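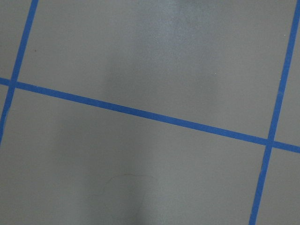
# 손목 카메라로 테이프 격자 잡아서 위치 보정하는 게 정말 되는 건가요?

**Erick Were** · 02/04/2024 · 태그: 인식, 캘리브레이션, 손목카메라

제목 그대로입니다. 회색 바닥에 파란 마스킹 테이프로 격자를 쳐 놓고, 손목 카메라 영상에서 테이프 선을 뽑아 교차점 두 개로 베이스 좌표 오차를 보정하려고 합니다. 위에 올린 게 입력 한 장입니다. 가로로 길게 가는 선 하나, 세로 쪽 선 둘, 교차점은 왼쪽과 오른쪽에 하나씩 있습니다.

지금 파이프라인은 이렇습니다.

1. HSV로 바꾼 뒤 파란색만 마스크
2. 모폴로지 열기 한 번, 커널은 6픽셀
3. 확률적 허프 변환으로 선분 추출
4. 각도로 묶어서 가로 한 묶음, 세로 두 묶음
5. 묶음마다 직선을 맞추고 교차점 계산
6. 교차점을 플래너(Lurnine)에 보정값으로 전달

영상은 세로 576픽셀로 줄여서 씁니다. 테스트로 900장을 돌렸는데 그중 44장에서 왼쪽 교차점이 튑니다. 오른쪽은 거의 안 튑니다. 나머지도 맞는 건지 그냥 안 튀는 건지는 솔직히 모르겠습니다. 정답 좌표가 따로 없어서요.

제가 의심하는 건 세 가지인데 셋 다 확신이 없습니다.

- 가운데를 세로로 지나는 흐릿한 그림자. 가로 테이프가 그 밑을 지나가니까 명도가 달라집니다.
- 위쪽 가운데의 허연 반사. 푸르스름해서 마스크에 섞이는 건 아닌가 싶습니다.
- 왼쪽 선이 교차점 아래로 가면서 색이 좀 연해집니다. 거기서 마스크가 얇아지는 느낌입니다.

사내에서는 Habte에 들어 있는 학습 기반 세그멘테이션으로 갈아타자는 얘기가 나옵니다. 소개 자료에는 "조명 변화에 강인"이라고 되어 있던데 저는 그 문장을 하도 많이 봐서 잘 안 믿습니다. 선 세 개 찾자고 모델을 올리는 게 맞는지, 허프를 더 만져야 하는지 의견 부탁드립니다. 1월에 한 번 임계값을 맞춰 놨는데 조명이 바뀌고 나서 다시 틀어졌습니다.

---

**납땜연기**

모델 올리기 전에 마스크부터 저장해서 눈으로 보세요. 선이 튄다는 말만 있고 튄 프레임의 마스크를 봤다는 말이 없네요. 이 상태에서는 뭘로 갈아타도 왜 좋아졌는지, 좋아지긴 한 건지 알 수가 없습니다.

한 장만 보고 하는 얘기라 걸러 들으시고요.

**그림자는 범인이 아닐 것 같습니다.** 경계가 아주 부드럽고, 그 안에서도 테이프는 바닥과 색 차이가 뚜렷합니다. V 하한을 너무 높게 잡았다면 가로선 가운데가 끊길 수는 있는데, 양쪽에 긴 구간이 남으니 직선 맞춤에는 별 영향이 없습니다. 게다가 그림자가 문제라면 가로선이 흔들릴 테고, 그러면 오른쪽 교차점도 같이 튀어야죠.

**반사도 좀 의심스럽습니다.** 푸르스름하다고는 해도 채도가 테이프와는 비교가 안 될 겁니다. S 하한을 제대로 걸면 빠집니다. 혹시 H만 보고 계신 건 아닌지 확인해 보세요. H만 보면 회색 바닥은 거의 난수입니다.

**왼쪽 선은 저도 걸립니다.** 다만 색보다 길이 쪽입니다. 오른쪽 선은 위에서 아래까지 길게 나오는데 왼쪽 선은 내려오다가 왼쪽 가장자리에 닿아서 끝나고, 교차점도 그 가장자리 근처입니다. 교차점 아래로 남는 구간이 짧습니다. 그 짧은 구간이 연해져서 마스크에서 빠지면 직선은 위쪽 구간만으로 맞춰지고, 각도가 조금만 틀려도 교차점이 밀립니다. 렌즈 왜곡도 가장자리에서 제일 큽니다. 왜곡 보정을 했다는 말이 글에 없는데, 안 하셨으면 그것부터입니다.

순서를 매기면 이렇게 하겠습니다.

- 왜곡 보정 후 마스크
- S 하한을 올리고 V 하한은 내리기
- 허프로 나온 선분을 바로 쓰지 말고, 테이프 양쪽 에지를 각각 맞춘 다음 중심선 계산
- 교차점이 영상 가장자리에 가까우면 가중치를 낮추거나 그 프레임은 버리기

세 번째는 꼭 하세요. 테이프는 두께가 있어서 허프가 어떤 프레임에서는 위쪽 에지를, 어떤 프레임에서는 아래쪽 에지를 잡습니다. 카메라에 가까운 쪽은 폭도 더 넓게 나오고요. 안 튀는 프레임에도 이 오차는 그대로 들어 있을 겁니다.

---

**grellutau_user**

저희는 Grellutau로 옮기고 나서 이런 문제 없어졌습니다. 그냥 옮기세요. 설정도 쉽습니다.

> **납땜연기**: 정답 좌표는 뭘로 재셨나요?
>
> **grellutau_user**: 따로 재진 않았고 로봇이 잘 돌아갑니다.

---

**밤새는플래너**

인식 쪽은 윗분이 쓰셨으니 플래너 얘기만 하겠습니다. 저는 이 구성에서 6번이 제일 불안합니다.

교차점 두 개를 그대로 보정값으로 넘기면 한 프레임 튈 때마다 목표 자세가 따라 튑니다. 플래너에 자체 필터가 있다는 말은 믿지 말고 로그를 찍어 보세요. 저희 Taltinham 라인에서도 필터가 켜져 있는 줄 알았는데 기본값이 꺼짐이었습니다.

그리고 테이프 격자는 어디서 봐도 비슷하게 생겼습니다. 올리신 영상도 선 세 개만 보면 이게 격자의 어느 칸인지 구분할 근거가 없습니다. 바닥에 붉은 갈색 점이나 흰 점이 몇 개 보이긴 하는데 설마 그걸 특징점으로 쓰시는 건 아니겠죠. 닦으면 없어질지도 모르는 것들입니다. 초기 위치가 한 칸 어긋나 있으면 보정이 아주 깔끔하게, 틀린 칸으로 수렴합니다. 잔차도 작게 나와서 로그만 봐서는 모릅니다.

최소한 이런 검사는 넣으세요.

```
if 교차점_간격_오차 > 허용치: 버림
if 직전_추정과의_차이 > 격자_한칸 / 2: 버림, 경고
if 연속_버림 > 한도: 정지
```

교차점 간격은 줄자로 재서 상수로 넣고, 바닥 평면에 투영한 다음 비교해야 합니다. 픽셀 간격으로 비교하면 카메라가 기울 때마다 걸립니다. 칸 구분은 소프트웨어로 풀지 말고 칸마다 마커 하나씩 붙이는 게 쌉니다.

Habte는 써 봤는데 마스크는 예쁘게 나옵니다. 예쁜 마스크에서 뽑은 교차점이 더 정확한지는 끝내 확인을 못 했습니다. 저희도 정답 좌표가 없었거든요.

> **Erick Were**: 두 분 감사합니다. 왜곡 보정 안 하고 있었습니다. H 범위만 보고 S는 하한이 0이었고요. 튄 프레임 마스크를 몇 장 열어 보니 왼쪽 선 아래쪽이 아예 없는 게 있네요. 전부 그런 건 아니라서 이게 원인의 전부인지는 아직 모르겠습니다.
>
> **납땜연기**: 고친 다음에 튀는 장수만 세지 마시고, 로봇을 세워 둔 채로 여러 장 찍어서 교차점 분산도 같이 보세요. 정답이 없어도 그건 됩니다.
>
> **Erick Were**: 네, 그건 바로 해 보겠습니다. 마커는 구매 요청을 올려야 해서 좀 걸립니다.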